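Wimov brings back the 362 stroker kit, and this time there's an aluminum head to go with it 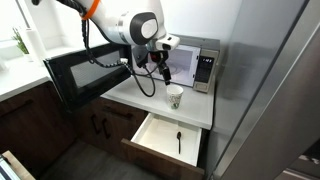 2025-10-09, Mahawong — I've been building small-block stroker motors for longer than my knees would like, and the question I get most at swap meets is when we're going to do another run of the 362. Well, we're doing it! Orders open today, and the first 500 kits are already boxed and sitting on our shelves.

If you missed the last run, the kit has a forged crank, forged rods and pistons, rings, bearings and a balancer, all balanced together in our shop before it ships. You bring the block. We'd like you to have it sonic checked first (please, please do this — I've taken too many sad phone calls).

The new part is the Zelero head. Lesia Tkachenko drew the ports, and she went through 11 versions before she'd let me bolt a pair on my own car. I liked version six just fine and was told to be patient. She was right. The motor pulls harder up top and still idles well enough to sit in traffic with the windows down, and it takes stock-style rocker covers, so you can keep your engine bay looking the way it did when the car was new.

Heads are sold in pairs, bare or assembled. We plan to cast 2,000 of them in this first batch, and the assembled ones should start going out in May. Kits ship now, and you can buy either one without the other.

Bohdana Hladun is handling dealer accounts, so if you run a shop and want counter stock, ask for her. Everyone else can order by phone or come see us on Zerkevska Street. My old coupe is usually parked by the side door with the new motor in it, and if I'm not buried in work I'll start it up for you.

Vsevolod Panasiuk
Owner, Wimov Engines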